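The Slow Return of the Town Toy Library

The toy library in Vundville is open 16 hours a week. It sits between a shoe repair shop and a bank branch that closed a few years ago, and from the street it looks like a thrift store that has kept only one department. Inside there are long shelves, numbered bins, a desk with a card printer, and a scale of the kind used in post offices. The scale is for puzzles. A boxed puzzle that comes back lighter than it went out is missing a piece, and it gets set aside.

Toy libraries are an old idea. Many of the ones still running in this country began in church basements and school annexes, and plenty closed when the people who ran them moved away or the building was needed for something else. For a long time the numbers went one way. Toys got cheaper, houses got bigger, and borrowing a plastic fire truck for two weeks seemed like more trouble than buying one.

That has started to shift in a few places. Vundville opened its library in an empty storefront with donated stock. Flerinside, forty minutes up the road, followed with a smaller one in the back of its public library. Sosa has a van that parks outside the elementary school. None of them is large, and all three have waiting lists for the things people most want, which tend to be train sets, ride-on toys and anything with a marble in it.

The Vundville catalog holds 1297 items. An item can be a single rattle or a crate with several hundred parts, so the number doesn't say much about how full the room is. It is very full. Families pay a yearly fee, set low, and can take up to four items at a time. Loans run two weeks and can be renewed once if no one else has asked. There are no late fees. The library tried them in its first year and found that parents who owed a few dollars stopped coming in at all, and kept the toys.

What goes out the door follows a pattern through the year. In winter it is board games and building sets. Starting in March the wagons and scooters leave and don't come back until the weather turns. Baby toys move steadily in all seasons, and they wear out the fastest. Most parents who join do so in their child's first year, when a toy can be loved one month and ignored the next. The busiest membership age after that is three.

The hardest part of the work is what happens when things come home. Every returned item goes on a table in the back, where it is checked against a list taped inside the lid. Parts are laid out and wiped down. Plastic goes through a dishwasher on the top rack. Wood can't be soaked, so it is cleaned with a cloth wrung out in mild soapy water and left to air on a rack overnight. Cloth dolls and puppets go in mesh bags. A toy with a battery compartment gets opened every time, and the batteries come out before it is shelved.

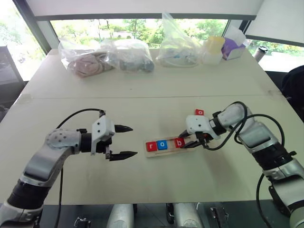

Checking is slow. A simple shape sorter takes a couple of minutes, but a play kitchen with its dishes and food can take up most of an hour. The library in Flerinside cut its catalog for this reason. It gave away nearly all of its large sets and kept toys with fewer than a dozen parts. Loans went up. The staff there think it is because parents don't want to check large sets either, and had been putting off returning them.

Missing parts are handled in different ways. Some can be left missing. A set of plain blocks works fine a few short, and the list in the lid is simply changed. A memory game with an odd card does not work, and neither does most of what comes in a puzzle box. Vundville keeps a drawer of orphans, sorted by material, and things do turn up. A puzzle piece once came back eleven months after the puzzle, mailed in an envelope with no note. The puzzle had been kept, and it went back on the shelf the same afternoon.

Repairs are limited to what can be done safely. Loose wheels are fixed. Splinters are sanded down and the edge is oiled. A cracked plastic toy is thrown out, however popular it was, and so is anything with chipped paint if its age is unknown. That last rule causes the most disagreement. Donors bring in toys they played with as children, and some of those are handsome and well made. They may also have been painted before current safety rules were written. The library thanks the donor and explains, and a few people take the toy home again.

Donations in general are a mixed help. The library accepts them during one hour a week and turns down more than half. Stuffed animals are refused, along with anything that needs a phone app to run. The app rule came in after a talking globe made by Florken stopped working when the company ended support for it. The library had four of the globes, and all of them had been in demand. They still spin, and one now sits on the front desk.

Money is a steady worry. The yearly fees cover the rent and not much else. A regional grant of $1000 paid for shelving last year, and a bake sale paid for the dishwasher. Sosa's van is funded by the school district, on terms that come up for review every spring. Flerinside has the easiest time of it, with no rent and a librarian already on the payroll, and people in the other two towns bring this up when they are asked what they would do differently. A toy library inside a public library can also use the catalog system that is already there. Vundville keeps its records in a spreadsheet.

The case for all this is usually made in terms of waste or savings, and both are real. A family that borrows steadily for a year might take home sixty or seventy toys and be left with none to store. But the parents who come in talk more about finding out what their children like. A boy who had been given nothing but cars turned out to want a loom. A girl who was afraid of the dark took out the same flashlight set six times. It costs nothing to be wrong about a borrowed toy, and people pick more boldly when they can bring it back.

Children themselves vary in how they take to the idea. The very young don't notice. At four or five there can be tears at the return desk, and the staff have learned to let the child choose the next toy before the old one is handed over. By six or seven most of them know the rules better than their parents do. Some check the lists in the lids themselves, out loud, and report what is missing.

Grandparents make up a growing share of members. Many keep no toys in the house and want a few things for a visit. They book ahead, ask for the games they remember, and often return them early. Vundville now sets aside a shelf for short loans of four days, and it is usually bare before a long weekend.

The three towns have begun to talk about sharing stock. The plan is modest. Twice a year, each would send a few crates to the next, so that regular members see something new without anyone having to buy it. The first swap is set for 26th March, between Vundville and Sosa, using the van. The crates have been packed with mostly wooden sets and floor puzzles, and each puzzle has been weighed, with the figure written on the end of the box in grease pencil.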